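Desta Weldu had been at her desk in Herdale since early morning when I came by on 7/24/19, and she apologized twice for the coffee before we even sat down. She writes the planning software for two-armed robots at Gridislow, and she is happy to talk about it for as long as you'll let her (I let her).

"People ask me about the arms," she said, "and I always end up talking about the clock." Each arm has its own control loop, she explained, running 200 times a second, while the planner above them thinks much more slowly and hands down short pieces of motion, 50 steps at a time. Getting those pieces to join up smoothly took her and Toshio Takeda most of the winter.

Paper bags, cups and molded pulp make up a good part of the work now.

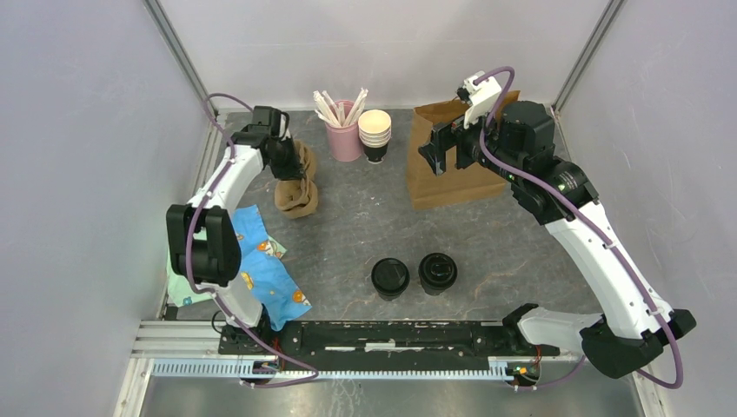
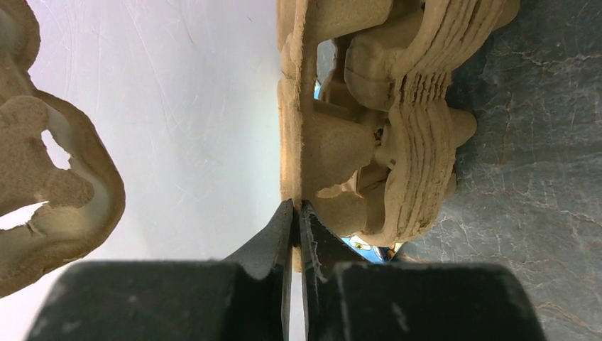
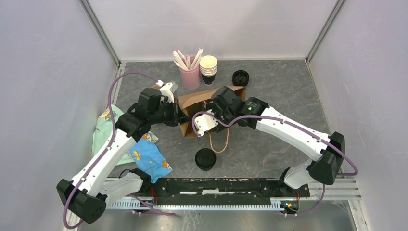

"A soft thing changes shape while you're still planning for the old shape," Weldu told me, laughing a little. Her answer is to throw away the tail of every plan and ask for a fresh one early, which sounds wasteful and, she admits, sometimes is. Takeda would like to keep more of it. They've been arguing over that in a friendly way since December, mostly in the comments of the code.

I asked what she'd fix first if she had a free month. "Oh, the log viewer!" she said right away. "It's on version 51 and it still can't show me both arms on one timeline." Then she pulled her chair over and showed me what she meant, and we were there until lunch.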